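## 3. Setting up the desk

This section covers unpacking, leg assembly, leveling and first power-on for the Wusix height-adjustable desk. Read it through once before you start. You will need the 4 mm hex key from the parts bag, a Phillips screwdriver and a soft blanket. Two adults are needed for step 9.

**CAUTION:** Do not plug in the power supply until you reach section 3.4. The control box stores its first height reading when power is applied, and a reading taken with the legs unattached must be cleared by a reset.

### 3.1 Before you begin

1. Choose where the desk will stand. Allow at least 10 cm between the back edge of the top and the wall, and check that a grounded outlet is within reach of the power cord.
2. Lay the blanket on the floor and place the desktop on it, underside facing up. The underside has pilot holes. The finished side does not.
3. Open the parts bag and check the contents against the list on the inside of the carton lid. If anything is missing, contact Plustoteck before going further. Screws from a hardware store may be too long and can break through the surface.

**Note:** Desks sold under the Lallard name use the same frame and control box. The instructions in this section apply to both. Only the hand control is different, and it is described in section 5.

### 3.2 Attaching the frame

4. Slide the two crossbars apart until the end marks line up with the width printed on your desktop label. Leave the locking screws finger-tight.
5. Place a side bracket at each end of the crossbars. The arrows stamped on the brackets point to the front of the desk.
6. Fit the legs into the brackets with the motor housings facing inward. Each leg takes four M6 bolts. Start all four by hand before tightening any of them.
7. Center the frame on the pilot holes and drive the wood screws until the washers are snug. Do not use an impact driver.
8. Attach the feet, then go back and tighten the locking screws on the crossbars.

**CAUTION:** Over-tightening the wood screws strips the pilot holes. If a screw turns without catching, move the bracket to the second row of holes. Do not fill the hole with glue and reuse it.

9. With one person at each end, lift the desk by the frame, turn it onto its feet and set it down level. Do not lift by the desktop and do not roll the desk over on one leg. 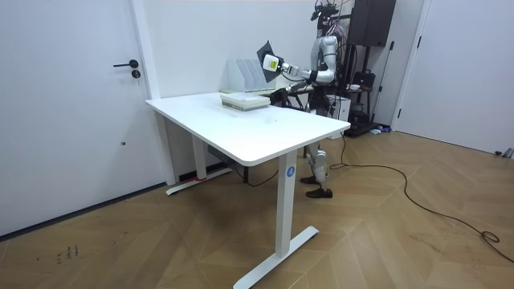

10. Check that all four leveling pads touch the floor. Push down on each corner in turn. If a corner rocks, turn the pad under it counterclockwise until the movement stops.
11. Place a spirit level along the front edge and then from front to back. Small errors here become larger at full height, so take the time to get both directions right.

**Note:** On wood floors, put a felt disk under each leveling pad. Four are supplied. On thick carpet, wait a day for the feet to settle and then repeat steps 10 and 11.

### 3.3 Cables

Most service calls for this product are caused by a cable that is too short for the desk at its highest setting, or by one that has been caught in the crossbar. The steps below prevent both.

12. Press the two motor cables into the sockets marked M1 and M2 on the control box. Either leg can go to either socket. Each plug clicks when it is fully in.
13. Press the hand control cable into the socket marked HS.
14. Lay the cables in the tray and close the clips. Leave one loose loop beside each leg, big enough to pass your hand through.
15. For anything that stands on the desk and plugs into the wall, measure the cord. It must reach from the outlet to the highest position of the top with slack to spare. If it does not, mount a power strip under the desktop and plug your equipment into that.

**CAUTION:** Never run a cord between the moving sections of a leg – the motor is strong enough to cut it.

### 3.4 First power-on and reset

16. Check that nothing is stored under the desk and that there is clear space above it. Window sills, shelves and the arms of office chairs are the usual obstacles.
17. Plug the power supply into the control box first and then into the wall outlet. The display shows three bars.
18. Press and hold the DOWN button. The desk moves slowly to its lowest point, rises slightly and stops. Keep holding until the display shows a number.
19. The number should read 64. This is the lowest height in centimeters, measured to the top of the frame. If it reads anything else, repeat step 18.
20. Press UP and let the desk travel all the way. Watch the cables as it rises. If any of them pulls tight, stop and return to step 14.

**Note:** The motors are rated for two minutes of continuous running, followed by a rest. If the display shows HOT, leave the desk alone until the message clears.

### 3.5 Setting your working heights

Up to four heights can be stored. Most people use only two, one for sitting and one for standing.

21. Sit with your feet flat on the floor and your upper arms relaxed. Move the top until your forearms rest level on it. A display reading of 70 is a fair starting point for a person 166 cm tall. Adjust from there.
22. Press M and then 1. The display flashes once.
23. Stand in the shoes you normally wear, move the top to elbow height, and press M and then 2.

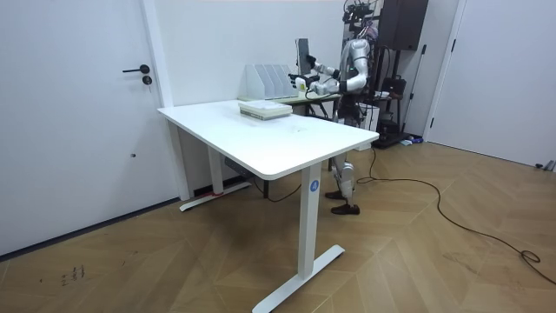

*White desktop on its legs, with a dark upright panel held above the back of the desk.*

24. To move to a stored height, press and hold its number. Movement stops when you let go. One-touch movement is off by default and can be turned on in section 5.3.

### 3.6 If the desk does not move

- **Display is blank.** Check the outlet with a lamp. Then check the plug between the power supply and the control box, which can look seated when it is a little way out.
- **Display shows E1 or E2.** The motor cable in socket M1 or M2 is loose. Unplug the desk, press the cable in firmly and carry out the reset again.
- **One side is lower than the other.** Stop using the desk. Remove everything from the top and carry out the reset. If the difference remains, the frame must be inspected.
- **Desk stops and backs up.** The collision sensor has met resistance. Remove the obstacle. If there is none, lower the sensitivity by one step as described in section 5.4.

Spare leveling pads, felt disks and cable clips can be ordered from Plustoteck or from Nghiêm, the parts supplier for both brands. Have the serial number ready. It is printed on the silver label on the underside of the left crossbar.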